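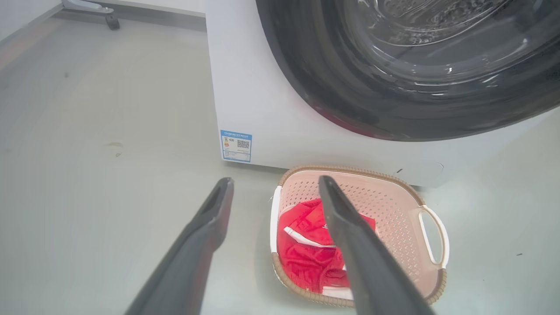 Pink basket in front of the washer.

About > Who we are

Jamthorpe Records Search. Small outfit, family history and military record lookups, based in Zetdale. Started with one shelf of parish copies and a borrowed scanner — now 800 reels of film and a card index we call Pan (long story).

What we do: pension files, muster rolls, ship lists, census pages. What we don't do: DNA, adoptions, living people. Please dont ask, we get it every week. 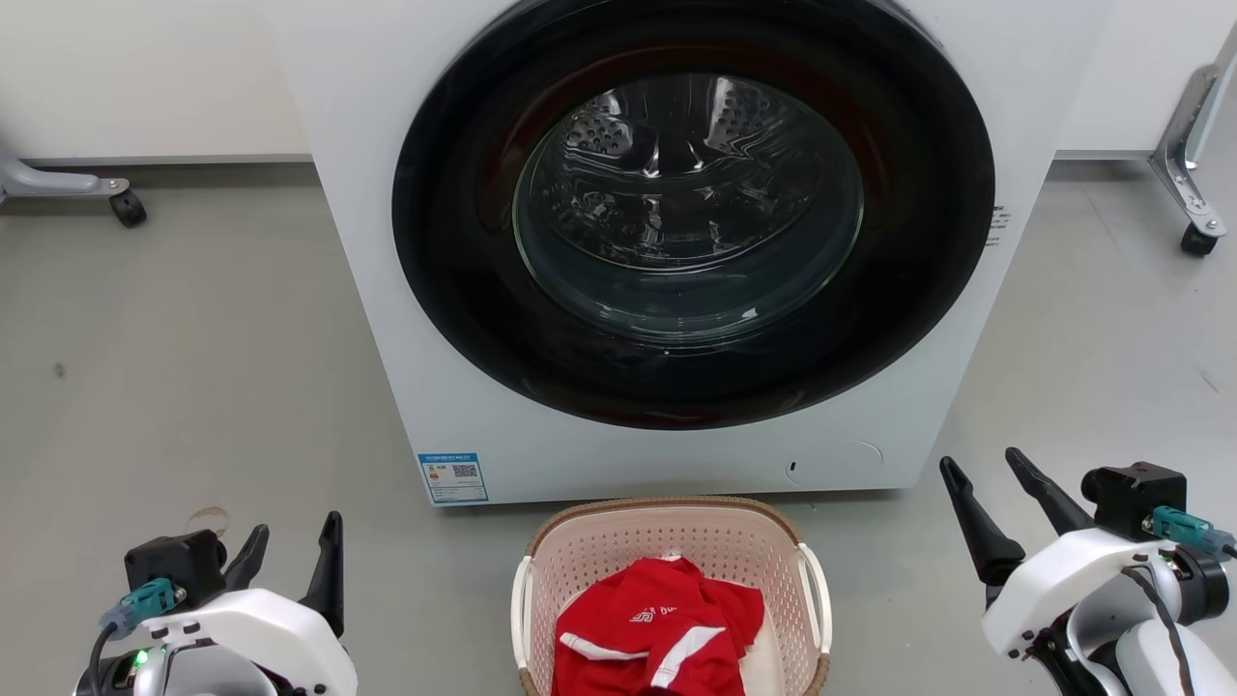
Old family papers come to us in all kinds of shape. Musty, folded, stuck together. We open and flatten by hand, 5 sheets at a time, then scan. Before you mail anything, check pockets of old uniforms and coats — a discharge paper won't survive a front loader like this white one, drum and all. Copies are fine, keep the originals home if you can.

Fees: $200 for a full search, $100 for a single file. Half up front. Toltia county books are closed to us till October so expect a wait on those. Email is best, phone gets checked when we're in teh office.

Last updated: June 25, 2020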